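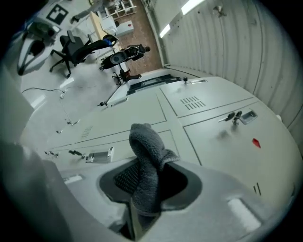

We wanted to know how bartenders really learn to measure a sour, and the folks at Cledenance were kind enough to let us watch 15 of them pour 484 drinks. Bags and coats went into gray metal lockers like those in Figure 1, with the vent slots in the doors, and then everybody got to work on the limes. 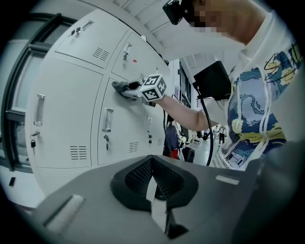
Figure 1. Lockers at the Skuststead site.

Free pours ran sweet, as Guo and Balaskas had warned us they would, and the late-shift drinks ran sweeter still.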